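Imari opens practice room with wooden floor

23/03/2021

The household training center Imari has opened a new practice room for people who want to learn daily work at home, such as setting a table, folding and tidying. The room has a wooden floor and simple furniture, and the course is free for residents of the district.

Emese Szilágyi, who leads the center, said that 151 persons already put their names on the list for the first month. "We expected less. Now we must add evening hours," she said.

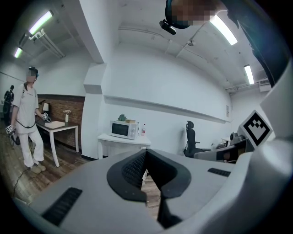
The participants work standing, mostly at small tables, and each exercise is repeated until the movement becomes easy. Comfortable shoes are recommended — the lessons are long and there are few breaks.

Omprakash Nishad, one of the teachers, told that the tables will stay in the room also after the course ends in March. The furniture was paid from a grant of 2000 euros, given by the local firm Mistedard.

Registration for the next group is possible at the office of the center on the ground floor.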